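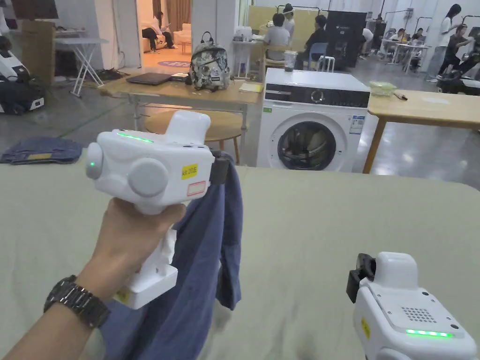 Cloth task, both grippers over the green table cover, LED strips green.

July, 14:00 – handling rules for the hand-held pair, as agreed with Wanting Shao and Mimoza Trajkovski. These replace the Detby sheet.

1. Do not start an episode until the LED strips on both units show green. If either changes color, stop and discard.
2. Pinch fabric near an edge or corner. Bunched grabs go in the reject folder.
3. Keep fingers off the jaws while they are closing – hold by the handle only.
4. Label codes must match the log header. Hsiu-ying found 16 episodes in batch 705 with left and right swapped, all now marked unusable.
5. Recheck jaw zero after every 500 cycles, or after any drop.

Open: rule 2 is vague for denim. Yaqin wants a minimum grip depth, I would sooner have a reference sample at each table. Watches and sleeves are not covered either. Will raise both with Wanting Luo before the next batch.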